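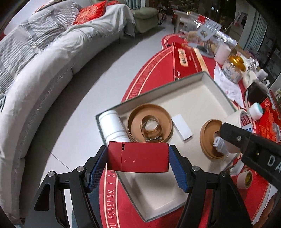

Slide 1. Gripper holding a red case over the sorting tray, pads on both ends.

Leave this one up while people find their seats. Start when the doors are shut.

Good afternoon. I'm going to talk about the open day we ran at Udelbridge in November, what we showed, and what we would change before the next one. It should take twenty minutes with time for questions at the end.

The picture is the job itself. Small household items go in a shallow tray, and the gripper picks them out one at a time. There's a hose clamp in one of the dishes, a roll of tape, a white cylinder with ridges. They are awkward shapes, and shiny ones are worse. We did it in a sitting room with a sofa, because that is the sort of place Stivelo is meant for.

(Point to the blue pads.) The pads are ribbed. They press on the two ends of the case and the jaws do the rest. Visitors asked about the pads more than anything else, so say it early.

Slide 2. Numbers for the day.

We sent out 600 invitations. Visitors came through in small groups, 2 sessions, morning and afternoon. Each group had a short talk first and then stood round the table. The talk was too long in the morning. We cut it in half for the afternoon and had better questions.

Slide 3. What people asked.

Can it break things? We kept glass off the list of items to be picked, and said so.
Does it learn from being shown? Yes, and go slowly here. A person moves the gripper by hand, the movement is recorded, and the recordings are used for training. Don't get into the model unless someone asks.
How much does it cost? We don't have a price. Say that and move on.

One visitor wanted to know why the table was so full. My answer was that tables at home are full. If the tray is the only thing in view, the system does well in our room and badly in yours – we found this out at Navarrete, where the first demonstration was done on a bare bench.

Slide 4. Problems.

Sunlight. The room has windows and the blinds were no use after two o'clock. Shiny parts were the first to go wrong.
Noise. With a full group the people at the back could not hear. Girum lent us a small speaker for the afternoon.
Queue. We had no sign on the stairs.

Slide 5. Next time.

Groups no bigger than before, talk kept to five minutes, a second table so that visitors can try the hand-held gripper themselves. We have set aside 50 pounds for extra pads, as they wear.

(If running late, skip slide 4 and go straight to questions.)

Handouts are by the door. The feedback form is on the back page – please leave it in the box on your way out.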